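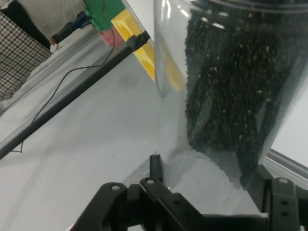 A reader at Stodow writes that pouring was solved years ago, that any arm with a scale under the bowl can do it, and that the Braderach method is a long way around to the same place. We get that a lot, so it goes first.

Is pouring grains a solved problem?

With a scale, a fixed container and one material, close to it. The Braderach paper claims something harder: stopping a pour at the right amount using only the wrist camera, with containers the system was not trained on. We think the claim is partly supported. The reader's point about the scale stands, and the paper would be stronger if it had included one as a comparison.

What does the method do?

It watches the grains through a clear wall while the gripper holds the container at a tilt, and it guesses how much is left from the shape of the mass. A second model turns that guess into wrist speed. The authors call this "volume from slope." The idea is older than the paper, but the training recipe is new as far as we can tell.

How much data did they use?

617 demonstrations, all driven by a person. Testing was 173 pours. Those are decent numbers for a small lab. They are not enough to back up the word "general" in the title, and we wish it had been left out.

Why a clear container?

Because the method needs to see the contents. The authors say so on page 2 and then hardly mention it again. Most dry goods come in bags, boxes and tins, and we found no test on any of those.

Does grain color matter?

Probably, and we would like to know how much. Dark grains against a white table are about as easy as contrast gets. White rice on the same table could be another story. Glare on the plastic is also a worry - a bright patch on an empty wall can pass for pale contents if the model has never been taught otherwise. The paper shows no results broken down by color or by lighting.

Did anyone repeat the result?

Mahasneh tried, using the released weights and a different arm. Their write-up says the pours stopped late more often than early, and that retraining with 60 demonstrations of their own closed part of the gap. That suggests the model has learned a fair amount about one particular wrist. Prornard has said it will run its own test in May. We have not seen a plan for it.

Is the code usable?

The training code runs. The calibration script assumes a camera mount that is not documented anywhere, so expect to lose a day there.

Should I use it?

If you can put a scale under the bowl, use the scale. If you can't, and your containers are clear, it may be worth trying - with your own demonstrations and your own lighting.

Last updated 2 April 2024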